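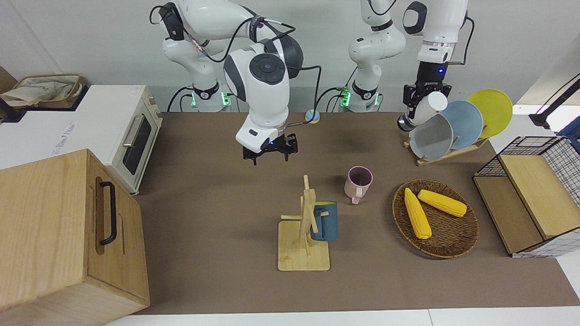
Two arms, green light bands, one brown mat.

So I have been playing the new Lusley EP on repeat since Sunday and I need to talk about it somewhere, and my sister has stopped answering my texts. It's called Undov, it's five tracks, and the whole thing is over way too soon!

Lusley is Selorm Bonsu on synths and vocals plus Hanyu Lü on guitar, and if you heard their first single you'll remember it as pretty sleepy stuff. Nice, but sleepy. This one wakes up fast. The opener comes in with a fat, wobbly bass line and a drum machine that sounds like it was left out in the rain (I mean that as a huge compliment), and then Selorm starts singing so low I checked whether my speed setting was wrong.

My favorite is track three, "Xue." It sits at a slow 70 beats a minute and just glides — big soft pads, a tiny bell melody, and a guitar part that doesn't show up until the last chorus. I played it in the car and missed my exit. Track four is the one I skip, sorry. The vocal effect on it makes my teeth itch.

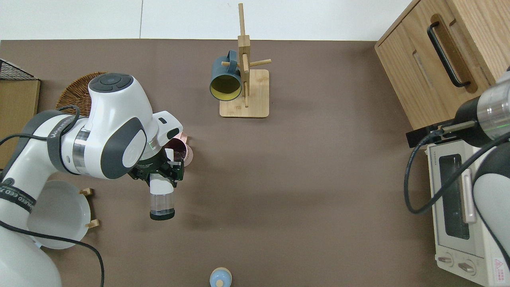 Page last changed: May 20, 2026

The closer, "Bernimus," is going to split people. It's 10 minutes long, there's no chorus, and the first 60 seconds are nearly all tape hiss. I love it. Around the halfway mark the hiss drops out and the bass from the opener comes back in a different key, and I got actual goosebumps on the bus.

They only pressed 3000 of the vinyl and mine is supposed to ship in June, so I'll do a separate post on how it sounds on my old turntable (it hums a little, I still haven't fixed the ground wire). If anybody has a spare ticket for the Saturday show, my email is in the sidebar — I will bring snacks.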